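Workby Small Group Curriculum, Leader Edition
Published by Grosau Press for churches, schools and homes

Product overview

Workby is a one-year course of group Bible study for students in grades six through twelve. It is built on a board-and-card format in which each group travels the roads of Paul's missionary journeys, reads the passage assigned to each stop, and completes a task together before moving on. The Leader Edition contains everything required to run one group of up to 9 students.

The course was first prepared for use in midweek youth programs and has since been adapted for Sunday classes, day schools and families teaching at home. No earlier experience with study games is assumed. A leader who can set aside an hour for preparation each week will be able to teach the full course.

What is included

Leader guide, 221 pages, spiral bound
Travel board, folding, with four regional maps
140 passage cards
43 task cards
9 student journals
Cloth drawstring bag with wooden markers
Storage box with dividers

Additional student journals may be ordered separately in any quantity. Replacement cards are sold by the deck only.

How a session works

A standard session lasts 75 minutes. The leader opens with prayer and a short review of the previous stop. Students then draw a passage card, read the text aloud and answer the questions printed on the reverse. When the group agrees that the passage has been discussed fully, a task card is drawn. Tasks include memory work, a written prayer, a short skit, or an act of service to be carried out before the next meeting. Journals are completed in the final ten minutes.

Groups that meet for less time may divide a session in two. Guidance on doing so is given in Appendix B of the leader guide.

Bible translation

Passage cards give references only and may be used with any translation. Memory verses are printed in the student journals in the King James Version.

Use with sports and camp ministries

The Farías Supplement, sold separately, adapts twelve sessions for teams, day camps and retreats. Sessions are shortened to 30 minutes and may be taught outdoors or in a gymnasium without the travel board.

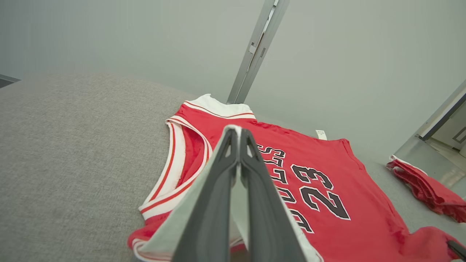
Coaches using the supplement should order one student journal for each player. The supplement does not include markers or a storage box, and the Leader Edition is required for the full set of passage cards.

Ordering and returns

Orders placed by noon Central time are shipped the next business day. Churches and schools may pay by purchase order. Unused sets may be returned within 60 days in the original box; opened card decks cannot be accepted. Orders for fall programs should be received by the first week of August.

Leaders who own the Vidley edition of the course may continue to use their travel boards. The card decks have been renumbered and should not be mixed between editions.

Permissions

Pages marked "Reproducible" in the leader guide may be copied for use within the purchasing congregation or school. All other material is protected by copyright.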